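Workshop notebook – Apr 16, 2024
Wonden plane iron, second sharpening, and the Gravville stones

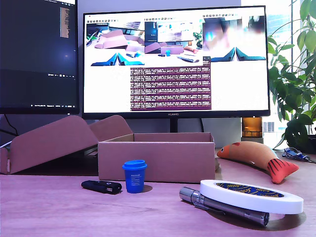 Picked up where I left off in January with the Wonden iron. The back was still not flat near the corner I ground too hot last year, so I went back to the coarse diamond plate. Stayed on 400 until the scratch pattern ran all the way to the edge. That took most of the morning and a lot of water. My left thumb is sore.

Then 600 for the back only. I normally skip this, but the Stollier plate leaves a few deep scratches even when it looks worn in, and they show up later as lines on the planed surface. Worth the extra time on a new back. I would not do it on a touch-up.

Bevel: jig set for 30 degrees, same stop block as before. Checked with the brass gauge and it was a hair under. Planed a shaving off the stop block, which was too much, glued on a strip of masking tape and got it where I wanted it. Note to anyone borrowing the block: the tape is supposed to be there.

Yuk-lan asked why I raise the burr on the coarse plate and don't just polish the old bevel. With this iron the edge had two small nicks, and the fine stone would take all day to get past them. If there are no nicks, start finer.

Gravville 2000 stone. Soaked it, then flattened against the plate with a pencil grid. The grid went away evenly except in the middle, so it had dished more than I thought. Flattened again until the second grid came off clean. This stone is softer than the old one and it cuts faster, but you can dig into it on the push stroke if you lean on one corner. I did that once and had to start over. Pull strokes only from now on with the narrow irons.

Strop: 2 passes each side on the leather with green compound. Sølve does more than that. I think he is rounding the edge over, he thinks I am leaving the burr on. We tried both irons on the same piece of cherry and could not see a difference under the loupe. On end grain pine his left a slightly duller surface, but his iron had also been used the day before, so that settles nothing. Should repeat with both done fresh.

Test cuts, Wonden iron in the Hovland body:
Cherry, with the grain – clean, full width, no lines.
Cherry, against the grain – small tear-out near the knot. Closed the mouth a little and it mostly went away.
Pine end grain – good. No crumbling at the far edge with a backing piece clamped on.
Maple – chatter for the first inch or so. Cap iron was loose. Tightened the screw and it stopped.

The chip breaker still doesn't seat all the way across. I can see light at the right side when I hold it up to the window. Shavings will start packing in there sooner or later. Needs a few minutes on the coarse plate with the tail held low.

To do:
Flatten chip breaker.
Oil the Hovland sole, there is a rust spot starting behind the mouth.
Order more green compound.
Ask Sølve for the leather he cut for the wide strop.
Second test with both irons, same board, same day.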